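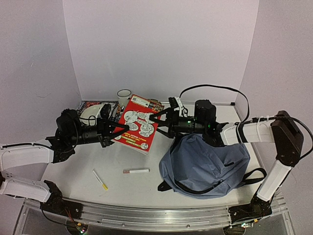
3.2 What people remember about a book they can't name

Anybody who has worked a front desk at a library knows the request. It goes something like "I had it out last spring, it's about a lighthouse, and it was blue." I heard versions of it for years at the Camlow branch before I thought of writing them down, and by the time I did I already had a theory, which I'll get out of the way now so you can hold it against me: I thought color was the most reliable thing people carried away from a book. It seemed so obvious. Lay a red book on a white tabletop and red is what you get first, well before you've read a word of the title, so why wouldn't red be what sticks? The slips we collected say it's messier than that, and I spent a good part of the summer being annoyed with them.

The slips themselves were plain half sheets kept at the two desks, Camlow and Tallari. When a patron came in looking for a book without knowing the title or the author, the person on duty wrote down whatever the patron offered, in the order they offered it, and then (if the book was found) the call number. We ended up with 195 usable slips. I threw out the ones where I couldn't read the handwriting, a fair number of which were mine. Both branches together hold roughly 4,000 books in the sections we looked at, so there was a decent spread of things to be wrong about.

Feven Derese and I coded the slips separately. We used five headings: color, size or thickness, where the book had been shelved, something in the plot or contents, and something about the lettering. We disagreed most over color, oddly enough. Is "kind of sandy" a match for a book I'd call yellow? Feven said yes, I said no, and we argued over teal for most of an afternoon. In the end we went with broad families, so that sandy, gold, mustard and yellow all sat together, and anything a reasonable person might call either blue or green was allowed to be both. That's generous to the patrons, and I'd do it the same way again.

Even with the generous rule, color did worse than I wanted. People mentioned it early, often as the very first thing out of their mouths, and they said it with total confidence. But when the book turned up it was quite often from another family altogether. Thickness held up much better. If somebody told us a book was fat, it was fat! Shelf position was good too, at least for regular visitors, who would walk us straight over to a spot and put a hand on it, sometimes a shelf too low.

The one place color really earned its keep was with books where the front and the spine were the same strong color. I want to spend a little time on this because it changed how we set up the second round.

Think about how a person meets a book in a library. On a table or a display stand they see the front. On the shelf they see a strip of spine, and that strip may be a completely different color from the front, or it may be white with a bit of type on it. So a patron who says "it was orange" could be right about one side and hopeless on the other, and the person at the desk, who's scanning spines, walks right past it. We started keeping a list of books whose two faces agreed, and we called them "solid" books. The green one in Figure 2 is as clear a case as you could ask for, with the same title in white on both the cover and the spine.
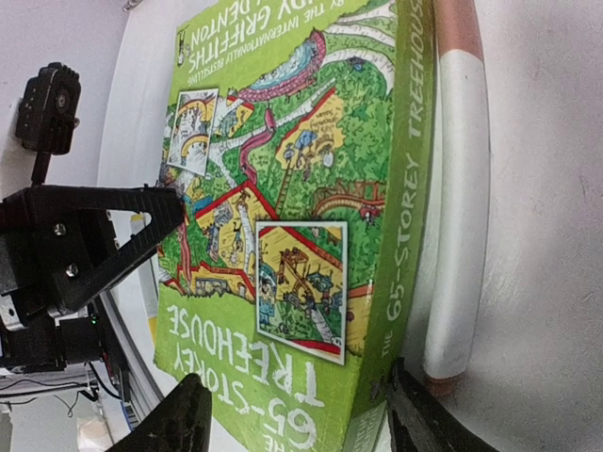 Figure 2. A "solid" book: green cover, lime-green spine, title in white on each.

Lettering was the heading I had least hope for, and I nearly left it off the slip. I'm glad Feven talked me out of that. Patrons don't have the words for type, so what you get is "wobbly" or "like somebody drew it" or "all shouty." Those descriptions are vague, but they narrow a shelf down very quickly. Uneven capitals that look done by hand stand out from a row of neat printed ones, and they stand out whichever way up the book is. Younger patrons were especially good at this. One boy at Tallari drew the first letter of a title for us on the back of the slip, and we had his book in under a minute - the fastest of the whole round.

For the second round we sat down with 17 of the same patrons for 30 minutes each and asked them to tell us about a book they'd returned in May. The questions are in the appendix. We'd hoped to pull the true cover colors out of Wubshet, our catalog program, but the cover field was blank for most of the older stock, so I went and looked at the shelves instead. Where a book was out on loan I waited for it. Katamard, the regional lending service, sent over two that had gone missing on our end, and I'm grateful to them.

I should say something about rebinding. Several of the older books have had their original covers replaced, some more than once, and a patron remembering a brown book from childhood may be perfectly right about a copy we no longer own. We marked these slips with an R and left them out of the color totals. They're still counted under the other headings, where the binding matters less, although thickness gets a bit iffy when a book has been trimmed. Section 3.3 takes up the R slips on their own.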